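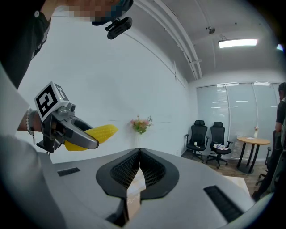
Petition rejected for falling below the signature threshold after checking. Can I challenge the count?

Local councils and elections > Petitions and public participation

Evanthia Zacharopoulos
Posted 19/09/2026

I am the lead petitioner on a petition to our borough council in England. It asks the council to reverse the decision to merge the polling places for Clistia ward into one building on the Prosov side of the bypass. The council's petition scheme says that a petition with 200 valid signatures from people who "live, work or study in the borough" will be debated at a meeting of full council. Below that figure it goes to the relevant head of service for a written reply.

We handed in paper sheets and also a download from Druveo, the online petition site. The combined total was comfortably over 200 before checking. Democratic services have now written to say that only 159 signatures are valid and that the petition will not be debated. The letter gives these grounds for the ones struck out:

- no postcode, or a postcode outside the borough
- illegible entry
- duplicate entry (same name on paper and on Druveo)
- "not found on the electoral register"

I accept the duplicates and the illegible ones. I don't accept the last ground. The scheme does not mention the electoral register anywhere. Several people I know by name were struck out on this ground and they work at the industrial estate in the ward but live in the next borough, so they would never be on our register. The same may apply to some of the "outside the borough" postcodes, because the Druveo form only asked for a home postcode and had no box for a workplace.

The letter does not say how many fell under each ground. It says the decision is final and that I am "welcome to submit a fresh petition". The scheme itself has a section on reviews which says the petition organiser may ask the overview and scrutiny committee to look at "the steps the council has taken in response". I can't tell whether a decision about counting is a "step taken in response" or something that comes before the response.

What I would like to know:

Is there a legal right to the debate if the scheme's own test is met?
Can they check against the register if the scheme doesn't say so?
Can I add signatures to the existing petition, or does it have to be a new one?

The next full council is in four weeks, so time matters. I have the scheme as a PDF and can quote from it if needed.

hollowlane

Start again. You will get 200 in a weekend if people care about it, and put a workplace box on the sheet this time. Arguing with democratic services about who counts will take longer than collecting the names. Also email all the ward councillors, because one of them can put a motion down and then you don't need a petition at all.

R. Tench (former committee clerk)

Taking the three points in order, with some background first as it affects the answer.

The legal position. Principal councils in England used to be under a statutory duty to have a petition scheme, under the Local Democracy, Economic Development and Construction Act 2009. Those provisions were repealed by the Localism Act 2011. Most councils kept a scheme anyway and many of them are still more or less the old model text, including the review by overview and scrutiny which you quote. There is therefore no Act you can point to that says your petition must be debated. What you have is a published policy. A public body is expected to follow its own published policy unless there is a good reason to depart from it, and to be able to say what that reason is. That is a general principle of public law and it is the one your complaint should rest on.

Check whether the scheme is part of the council's constitution. In many councils it is an annex to the procedure rules. If it is, the officers are applying rules that members adopted, and they have no general power to add a test to them. If it is a standalone document on the website the position is softer but the same argument is available.

Checking against the register. If the scheme says "live, work or study", the electoral register is the wrong instrument. It would not include commuters, students living elsewhere, most people under 16, residents whose nationality means they cannot register, or residents who have simply not registered. The council is entitled to take reasonable steps to satisfy itself that signatures are genuine, and nearly every scheme has a sentence to that effect. Using the register to confirm a signature is reasonable. Treating absence from it as proof that the person does not qualify is a different matter, and I would say it applies a test which isn't in the scheme.

There is also a question about which register was used. The full register may only be used for purposes set out in the regulations, and checking a petition of this kind is not an obvious fit. The open register can be used by anyone, but large numbers of people have opted out of it, so a name missing from the open register tells you very little. Ask which one it was. Ask neutrally.

The home postcodes are harder for you. A person who gave a home postcode outside the borough and nothing else has not shown on the face of the petition that they qualify. I would not expect the council to guess. Some schemes require "name, address and signature" and some say the address may be a workplace or place of study. Look at the exact wording of yours. If the scheme asks only for a postcode and does not say which, you have an argument, though a thinner one than the register point.

Adding signatures. This depends entirely on the scheme. Look for a closing date or a sentence about when a petition is "received". If there is nothing, I would ask for the petition to be treated as still open, and hand in the supplementary sheets under the same heading, with exactly the same wording of the request at the top of every sheet. If the wording differs at all they are entitled to treat it as a second petition.

What I would do, in this order:

1. Write to the monitoring officer, copied to the head of democratic services. Ask for the number struck out under each ground, the version of the register used, and the paragraph of the scheme relied on for the register check. Ask for a reply before the agenda for the next full council is published. The agenda has to be out five clear days before the meeting, and reports are normally locked some time before that.

2. In the same letter, ask for the register ground to be set aside and the total recalculated. Give the names of the people you know to work in the ward, but only if they have agreed to it. Better still, have each of them send a short email confirming their place of work.

3. Request the scrutiny review now, in the alternative. Whether a count is a "step taken in response" is arguable either way. I have seen it accepted. The officer's letter is the council's only response so far, and it is difficult for them to say that it isn't a response.

4. Collect more signatures while you wait.

If none of that works, use the council's corporate complaints procedure and then the Local Government and Social Care Ombudsman. The Ombudsman can look at whether the council followed its own scheme. It will not decide where the polling place should be, and it will not be quick. Judicial review exists on paper, but the cost is out of proportion to a debate.

One further thing. The polling place decision has its own statutory route, separate from the petition. Under the Representation of the People Act 1983 the council has to keep polling districts and places under review, and after a review 30 or more electors in a constituency can make representations to the Electoral Commission that the council did not meet the reasonable requirements of electors, or did not take sufficient account of accessibility for disabled people. Those signatories do have to be electors, so here the register works in your favour. The Commission can direct the council to make alterations. That may be more use to you than a debate, depending on when the last review was carried out.

Evanthia Zacharopoulos

Thank you both. I have looked at the PDF again. The scheme is in Part 4 of the constitution, so it was adopted by members. The wording on addresses is "name, signature and postcode of the person supporting the petition", with nothing about whether the postcode is home or work. On checking, it says the council "may verify that signatories are eligible" and no more. There is no closing date for paper petitions. For online ones it says the council will accept a download from an outside site as long as it is handed in with the paper sheets, which we did.

I will send the letter to the monitoring officer and carry on collecting in parallel. I had not come across the Electoral Commission route and will check the date of the last review.

pjw_agenda

Agree with nearly all of the above. Two small additions.

Check the public question rules as well. Most councils allow a written question from a member of the public at full council if it is submitted by a deadline, often before the agenda is published — that gets the subject onto the record even if the petition is still being argued over. The signatures have no bearing on it. You usually get one supplementary question, so have it ready.

On Druveo or any similar site, see if the petition organiser can edit the form after it has gone live. If you can, add a field for place of work or study, but leave the petition text alone. Keep a copy of the original download with its date. If the two versions get mixed up the council will have a fair reason to discount the later names, and you will not be able to show which ones were in the first batch.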